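In Defense of the Long Way Home

My grandmother used to say that a person who took the highway had somewhere to be and a person who took Mensah Road had someone to be with. She was usually talking about my grandfather, who took Mensah Road every single time, even with ice cream in the trunk, and who was not a man you could hurry along once he'd found a spot to pull over and look at a river.

I've been thinking about him lately because I have become him. I live 19 miles from where I work, and there's a perfectly good highway that will take me nearly door to door. I take it in the mornings, like everybody else. But coming home I get off at Horneston and go the back way, past the feed store and the two churches that share a parking lot, and it adds 26 minutes to my day. My neighbor Ozan Gezer did the math for me over the fence one evening, very kindly, and told me I was spending well over a hundred hours a year on it. He thought I'd want to know. Ozan is a generous man who will lend you his ladder and then come over and hold it for you, and I believe he was a little worried.

I told him I'd think about it, and I have, mostly while driving home the long way.

What I'd like to say to him (and will, if he reads the Sunday page) is that those minutes were already doing something. I leave work with my head full. There's the thing I should have said in the meeting, there's the email I wrote too fast, there's supper, and if I take the highway all of it comes in the front door with me and sits down at the table before I've got my coat off. My husband can tell. He says I answer questions he asked ten minutes before. On the back road I have time to have the whole argument with myself, win it, feel foolish for having it, and then notice that somebody has painted their barn.

I do notice things, and I think that counts for more than we let on. I know the woman in the yellow house puts her tomatoes out too early every year and has to cover them with bedsheets. I know which field floods. I've watched a pair of brothers build a porch over two summers, with what looked like a long disagreement in the middle, because the railing came down and then a different railing went up. None of this is any use to me. I couldn't put it on a résumé. But I feel like I live in this county, all of it, and I'm not sure I could have said so back when I only knew my own street and the exits.

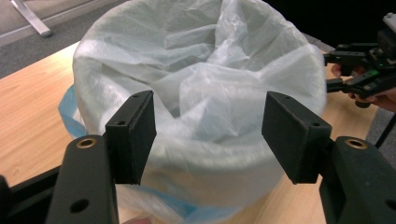 Amerley Sowah, who I've worked with for most of my grown life, rides the bus instead, and she makes the same case from a different seat. The 101 would get her home quickest. She takes the 154, which wanders all over creation and stops at the senior center, and she says she has done her best reading on it, plus most of a baby blanket. She tried the fast bus for one winter and quit in January. She said she kept getting home before she was ready.

I love that, and I've borrowed it more than once.

Now, I know full well that a long way home is something of a luxury. When my children were small and the sitter charged by the quarter hour, I drove that highway like I was being chased, and if anybody had told me to slow down and look at a barn I'd have had a few words for them. Some people are doing two jobs, or have someone at home who can't be left. And gas costs what it costs. I'm not going to tell a tired person they ought to be more tired in a prettier place.

But I do think a lot of us got into the habit of hurrying during the years when we had to, and then the years changed and we kept right on. The phone gives you three routes and puts the fastest one in blue, and it takes a bit of nerve to tap one of the gray ones. Mine still asks me at Horneston whether I'd like to turn around. It asks very politely - I'll give it that - and then it asks again by the feed store.

You don't have to do it every day. Try a Friday, when there's nothing waiting but leftovers. Leave the radio off for the first few miles if you can stand it. And if you're ever out on Mensah Road toward evening and come up behind a green station wagon going a little under the limit, go on and pass me, I won't mind a bit. There's a good straight stretch just after the bridge.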